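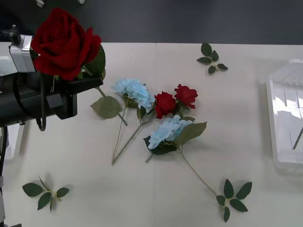 Print this page | E-mail this page

Durneck flower-arranging trial: progress to the end of August

The Ballier fund asked whether a machine can yet do the table flowers at Carkum. It can do some of them, given a morning and a forgiving hostess. Of 108 attempts at a full arrangement, 16 were fit to put in front of guests. Artificial stems only, as agreed.

Roses go well. Hydrangeas are picked up willingly and put down wherever suits the arm. Loose leaves remain a matter of opinion.

We have spent 3393 of the grant, chiefly on software. The Marulanda shop has asked when it may have one. We have suggested it keeps its florist through the winter.

Print | E-mail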